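4 min read

July, late evening, kettle on

I have been meaning to write up today while it is still fresh, so I'm at the table with my shoes off and the back door open, and if this rambles you will have to forgive me. It was my first proper court visit as a witness supporter, with the training behind me and my own badge on a lanyard, and I was so nervous on the bus into Drindstead that I went a stop too far and had to walk back past the swimming baths.

Angelica Tolentino met me on the steps. She has been doing this for years and she has a lovely slow way of talking that makes you breathe at the same speed as her. She showed me the side entrance again (I'd forgotten it since the tour), and the waiting room, which has had new chairs and a box of decent toys, thank goodness. The point of the side entrance is that a person giving evidence needn't stand in the security queue next to the very one they are giving evidence about. When I was the witness, all those years ago, I did stand in that queue. I can still tell you what shoes he had on.

The lady I was sitting with today I shall call Mrs G, and I won't put down much about her case. It was a burglary, and she had been in the house. She had brought a crossword book and a cardigan and she never opened the one or put on the other. We were told ten o'clock, then half past eleven, then after lunch. I had been warned about the waiting, but the warning doesn't cover how long an hour can be in a room with a humming light. We talked about her tomatoes, and about her sister in Enon, who rings every night at 7 and has done so ever since it happened.

She went in at twenty past two. They let her have the screen. I'm not allowed to talk about the evidence and of course I didn't, I only sat where she could see me and kept my face as ordinary as I could. She did so well! Her voice went a bit in the middle and the usher brought her some water, and then she carried on. Afterwards she held my hand in the corridor for a good long while and said she fancied a bag of chips, so I walked her round to the place on the corner and waited until her nephew came with the car.
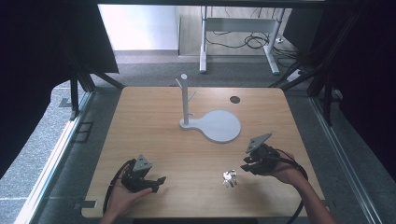

The evening meeting

I nearly didn't go on to the group after that, my feet were throbbing, but I am glad I did. We meet upstairs at the Tilerier, and tonight was mostly about the leaflet. The old one has the wrong telephone number on the back and still tells people to claim their travel on a form that has been replaced. The new one is much plainer. Grgić the printers have quoted us for 1000 copies, and we have £619 left in the leaflet pot, so that is all right with a bit over for posters.

There was a long discussion over whether to say "victim" or "survivor" on the front. I've never minded being called either, but one of the younger women minded very much, and she said why, and I was ashamed that I had never given it any thought. In the end the front will just say "Going to court?" and the words can sort themselves out inside.

Angelica asked me how I'd found my first day and I started to say "fine" and then had a little cry into a custard cream. She told me to ring her tomorrow, whatever time, and to have a bath and not watch the news. I have had the bath. Next month I am down for two more visits, both at Drindstead, and I have written the bus stop on my hand in my head, if you see what I mean.

Mrs G's crossword book is still in my bag. I must hand it in at the desk in the morning.

Contact | © All diary entries remain the author's own | Back to top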